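Consular Visits and Regional Delegations: Handout for Unit 2

August 6, 2026
By Panya Kaewkla

Print this page | E-mail this page

This handout accompanies the second unit of the course on public diplomacy. Students should read it before the seminar and bring a marked copy.

1. What a regional visit is for

A head of mission is accredited to a national government, but much of the work takes place outside the capital. Regional visits allow the mission to hear from state officials, trade bodies, writers, unions and religious leaders. The mission does not negotiate at such meetings. It listens, takes notes and reports home.

Hosts often misread this. A local association may expect a public statement in support of its cause, and the visitor will almost never give one. Under the Vienna Convention on Diplomatic Relations, diplomats have a duty not to interfere in the internal affairs of the receiving state.

2. Case for discussion: the Trosivano delegation

In June a delegation of textile workers and small traders from Trosivano met a visiting consul, Sérgio Garcia, to discuss the proposed division of their district. The petition they presented carried 305 signatures, of which 247 came from residents of the Kaewmanee ward. The meeting was scheduled for 60 minutes and ran well past that.

The delegation raised two matters: the location of the new district office, and the treatment of trading licenses issued under the old boundaries. Mr. Garcia asked questions on both and offered no opinion. The local paper, the Clolier, reported the meeting as an endorsement - a reading the consulate corrected in writing the next morning.

3. Points to prepare

(a) Who gains from a meeting of this kind, and at what cost to the visitor?
(b) Was the written correction wise? Consider the effect of silence.
(c) Draft a one-paragraph report of the meeting as the consul might have sent it. Keep fact and comment apart.
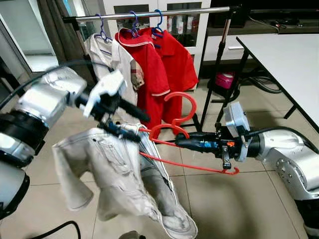 A light gray denim shirt near a clothes rack.

4. Reading and submission

The course reader contains the petition, the Clolier article and the letter of correction. Students who have not taken Unit 1 should also read the Plullent lecture on recognition and statehood - the first half is sufficient.

Draft reports are to be handed in at the start of the seminar. Late work will be accepted only by prior arrangement with the course office.

Print this page | E-mail this page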